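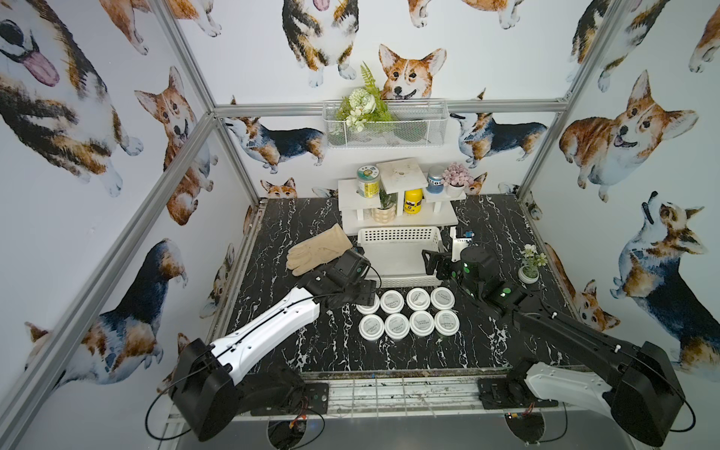 Tapas sueltas: cómo poner orden de una vez por todas

Si en casa guardáis los botes vacíos «por si acaso», ya sabéis lo que pasa con las tapas. Los botes se apilan más o menos bien, se lavan, se meten uno dentro de otro y quedan hasta monos, pero las tapas acaban repartidas por tres cajones, debajo del fregadero y en ese rincón de la despensa donde va a parar todo lo que no tiene nombre. Yo llevaba años así, y este enero, con el armario de los botes que ya ni cerraba, me puse a ello una tarde con la radio de fondo y una tetera entera para mí sola.

Os cuento el sistema que me ha quedado, que es bien sencillo y sirve igual para tapas de yogur grande, de botes de especias o de tarros de crema.

Primero, todo fuera y a la mesa

Hay que despejar una superficie amplia y extenderlas boca arriba, en filas. Las tapas blancas y redondas, puestas de cuatro en cuatro, se comparan de un vistazo, y la que es un pelín más ancha que sus hermanas canta enseguida. En un montón esa misma tapa se os escapa seguro, y luego viene el disgusto el día que queréis cerrar el bote de las lentejas. Si vuestra encimera es oscura, mejor todavía, sobre todo con tapas claras: el borde se ve clarísimo y también se ven las grietas pequeñas. Las mesas blancas son muy bonitas, pero para esto dan bastante guerra (podéis poner un mantel oscuro y listo).

Después, lavarlas como toca

Agua templada, jabón y un cepillo de dientes viejo para el canto, que es donde se queda la porquería. En las que tienen letra impresa por arriba no uséis estropajo duro, porque os quedaréis sin saber de qué eran, y a veces esa letra pequeña es la única pista que tenemos. Yo las dejo 20 minutos en remojo si han tenido algo graso, las aclaro y las pongo a escurrir de canto. Y paciencia con el secado: una tapa guardada con humedad huele a trapo en dos días.

El cesto de rejilla

Para guardarlas, lo mejor que he probado es un cesto rectangular de plástico calado, de los de toda la vida. El aire pasa por los agujeros, se lava bajo el grifo y cabe en cualquier estante. El mío es de Gunex, modelo 2628, comprado hace siglos en una tienda de Pulville que vendía de todo, desde embudos hasta felpudos, pero cualquiera parecido os hará el mismo papel. Colocad las tapas de pie, como si fueran discos, con las grandes al fondo. Si bailan, metéis un cartón doblado entre un tamaño y otro y ya no se mueven.

Medid antes el estante, por favor, que yo compré uno de 14 centímetros de alto y la puerta no cerraba por nada. Ahora vive en el lavadero, lleno de pinzas.

Un estante a dos alturas

Las tapas que usáis a diario merecen un sitio a la vista. Un expositor blanco escalonado, con sus patitas, viene de maravilla al fondo de la encimera: arriba lo pequeño, abajo lo que pesa más, y el hueco de debajo para el cesto si os cabe. Vi esta idea en una cocina diminuta en Holanda, donde aprovechan cada rincón que da gusto, y desde entonces la he copiado en la despensa, en el baño y hasta en la mesa de costura.

Guantes de trabajo, siempre a mano

Esto va sobre todo para quienes tengan el banco de trabajo lleno de botes de tornillos. Al revisar tapas viejas aparecen rebabas, bordes rotos y algún clavo despistado, así que tened al lado un guante de serraje. Los de color beige se ensucian mucho, es verdad, pero un cepillado en seco los deja decentes. No los metáis en la lavadora: los míos salieron tiesos como una galleta. Guardadlos planos, con los dedos estirados, y os durarán una barbaridad.

¿Y las tapas sin bote?

Dadles un mes. Yo las meto en una bolsa con la fecha escrita y, si en ese tiempo no ha aparecido su pareja, les busco otro oficio. Van estupendamente como platillo para macetas pequeñas, como posavasos de jardín, para separar botones mientras se cose o para que los niños mezclen pinturas. A mí me gusta ponerlas debajo de la botella de aceite, que siempre deja cerco. Las que están rajadas se van al contenedor, sin pena.

Para las etiquetas uso cinta de papel y rotulador permanente, pegada por dentro del borde. La cinta de Surkwood que tenía se despega bien y no deja pegote, aunque la de pintor de cualquier ferretería también cumple. Poned el diámetro y nada más, que si empezáis a escribir «garbanzos» o «arroz» os tocará cambiarla cada dos por tres.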